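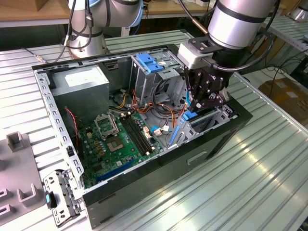
Trinity wants to know why a robot can't just pull a computer apart the way her brother does, in two minutes with a screwdriver. Good question! I asked the same thing on my first day at Drolo, our after-school robot club.

The trouble is that your hand is amazing and you never have to think about it. You feel a wire go tight, so you stop pulling. Our robot doesn't get that for free (we have to teach it), and old computers are stuffed with wires in every colour, all bending whichever way they like.

So we practise small jobs. Reach in. Close the fingers gently. Let go. Ansel keeps the notebook and we're up to 145 tries, which sounds like heaps until you hear that Lucinda, our coach, wants 3490 before July!

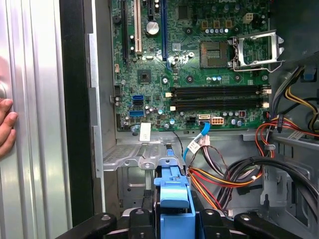
Sometimes a person helps by holding part of the case, and I love that bit because it feels like teamwork. The big flat green piece is the motherboard, by the way. All the other parts talk to each other through it. The long thin slots are for memory, and the square socket is where the processor goes, the part that does the thinking.

Next week it's my turn to pick the job, and I'm picking cables.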